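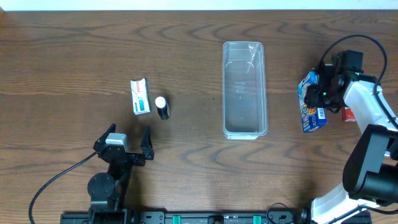

Attila Farkas asked after our last report why the roof was closed before the windows had arrived, and if this would cost the Lollero Fund more money in the end. It did not cost more. The roof was closed first so that the electricians could start inside, and the window openings were covered with plastic sheets for the time between. I will answer his other points in the sections where they belong.

Utska Outpatient Clinic, new wing
Progress report to the Lollero Fund
June 23, 2007

Where we are

The new wing has 468 square meters on one floor and is joined to the old building by a glazed corridor. The outer walls, the roof and the floor slab are finished. The windows on the street side are in and sealed. On the courtyard side four windows are still missing, and the supplier has now confirmed that they left the factory.

Ngcobo, our general contractor, considers the work 73 percent complete. Our own site supervisor puts it at 68. The difference is mostly a matter of how you count the ventilation ducts, which are hung but not yet connected. For the payment plan we use the lower number, as we agreed with you in the contract.

Inside the building

The walls between the examination rooms are up and boarded on both sides. In the two treatment rooms we asked for an additional layer for sound, and this was done without change to the price. The lead lining in the X-ray room is installed, but the inspector has not signed it yet. He came once and wanted to see the joints around the door frame open, so the carpenter must take off the trim again. It is half a day of work.

The floor covering was a longer discussion. Purnach, the architects, had drawn welded vinyl in all rooms. The nurses asked for a softer type in the corridor, where they walk the most. Purnach agreed after seeing a sample, and the color stays the same gray-green. Please note that the softer type is a little more expensive; the difference is taken from the reserve and is shown in the table we sent separately.

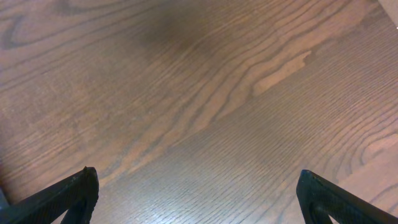
Brown wood tabletop with strong diagonal grain.

Water and heating

The pipes were tested under pressure and one joint under the staff kitchen was leaking. It was replaced and the test was repeated with good result. The boiler is on its base but cannot be started before the gas company makes the connection from the street. We have written to them twice. They answered only the second letter, and the date they gave is the first week of August. This is the point that worries me most in the whole report - if the date moves, the drying of the floors also moves, and the vinyl cannot be laid on a damp slab.

As a protection we have asked Ngcobo for a price on electric dryers. I would like to have your opinion before we sign anything.

Entrance and parking

The ramp to the main entrance is poured. Its slope was measured and follows the drawing. The handrails are ordered. For the parking area the city asked us to move the exit some meters to the east, away from the bus stop, and Purnach has made the new drawing without a fee.

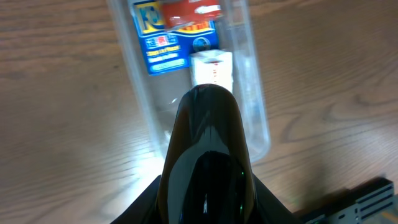 The lamps for the entrance are the only thing outside that is not decided. The type in the drawings is no longer made, and the replacement offered to us has a colder light. I prefer to wait for a second offer, as they are not urgent.

Money

All invoices received until now are paid. The third installment from the Fund arrived on the agreed day, and we thank you for it. The reserve is still enough, also after the floor covering and the new door closers, but I do not want to promise that something will come back at the end.

Next steps

Four courtyard windows, then the connection of the ducts, then painting of the examination rooms. The painters will begin at the north end and move to the corridor. The paper for the X-ray room must be signed before the equipment is delivered, and the supplier needs three weeks' notice from us.

Mr. Farkas also wrote that he would like to visit the site. Any morning is good. Please bring strong shoes - the path from the gate is still gravel and mud.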